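Haserura releases build files for hand-held gripper pair

Pasgate, Tue 4 June — Haserura, the shared workshop in Pasgate, has released the drawings, parts list and assembly notes for Gokitz, a pair of hand-held grippers that members can build on an ordinary bench. The files are free to download and may be altered and passed on.

Gokitz records how a person moves their hands during a small household task, so that the movements can later be used to train a robot arm. The operator holds one gripper in each hand and works the jaws directly. Position is taken from printed marker cubes fixed to each unit.

The design uses 28 printed parts per gripper. All of them fit on a printer bed 200 mm square, and no part needs support material except the trigger housing. The remaining items are screws, two bearings and a length of cable. Soldering is limited to 9 joints on each side.

Work on the present version began in February, after the first version proved too heavy at the front. Amos Ferreira, who drew the jaw linkage, moved the pivot back and shortened the travel to 88 mm.

"The old jaws would close, but they twisted when you picked up anything thin," said Ferreira. "The new link is stiffer and can be changed with one hex key." 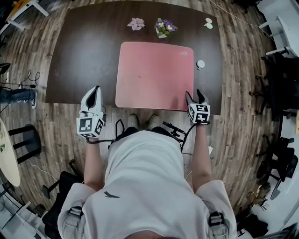

Cable routing took up more of the notes than any other subject. Builders are asked to leave enough slack for both arms to reach forward over the bench. The cable from the left gripper runs in a loop across the waist to a small black device at the right hip, and the notes give its length for three sizes of operator. Marker cubes should sit just above the hand, clear of the sleeve.

Ezekiel Mbeki, who maintains the files, will take corrections through the Haserura parts desk. A second workshop, in Lyons, is checking the assembly notes against its own printers — changes from that work will go into the next issue of the drawings.

Enquiries: Ezekiel Mbeki, Haserura, Pasgate.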